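Sokeo Teleoperation Study - Progress Report, Work Package 2
Reporting period ending January
Prepared by Tien-fu Hung for the Tolier programme office

1. Status against plan

Work package 2 covers the recording of tabletop tasks by remote control, and the comparison of those recordings with hand-guided ones. Recording by remote control is complete for the first task group (pick and place, sorting, stacking). Hand-guided recording is behind plan. The arm's joint friction in hand-guiding mode was higher than the supplier's sheet suggested, and operators tired quickly. Pin-yu Lo has retuned the gravity compensation and recording has restarted.

The data set now holds 161 accepted episodes. Episodes are rejected if the operator aborts, if the wrist and overhead streams drift apart by more than two video frames, or if the gripper log has gaps.

2. Recording procedure

Each operator works from the leader arm in the Sindholm laboratory. A session is limited to 10 episodes, followed by a break. The operator begins with the gripper open over the work surface and keeps the fingers clear of it until the start tone. Object positions are drawn from a printed list held by the second person in the room, who also resets the surface between episodes.

The wrist camera is fixed so that both fingers stay in view at the lower right. Against the dark grey surface the fingers have little contrast, and the background beyond the far edge is close to saturated white.
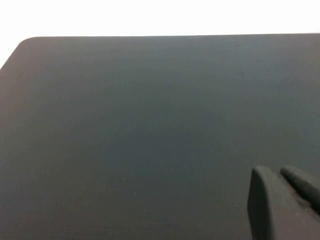 3. Image quality

3.1 Exposure. Automatic exposure reacts to the white background whenever the wrist tilts up, and the work surface darkens as a result. Exposure will be locked at the start of each session from now on. Episodes already accepted will be kept, with a flag in the index.

3.2 Finger visibility. Yao-tsung Kong trained a small segmentation model on the wrist stream. It loses the fingertips in low contrast more often than we would like. Pale tape on the fingertips is being tested. A lighter work surface was considered and put off, as it would split the data set.

3.3 Cleaning. Dust and small marks show up on the dark surface. Wiping it down has been added to the session checklist.

4. Operators

Sarahí Bautista and Wanpen Rattanakul carried out most of the remote sessions. Both report that depth is hard to judge from the wrist view alone during the last part of a descent - the overhead view helps, but looking between screens slows them down. A proposal to place the two views side by side on one monitor is with Lu, who supply the console software.

5. Next period

Complete hand-guided recording for the first task group. Decide on fingertip tape before the second task group starts. Deliver the episode index and the draft comparison of the two methods. No change to the budget is requested.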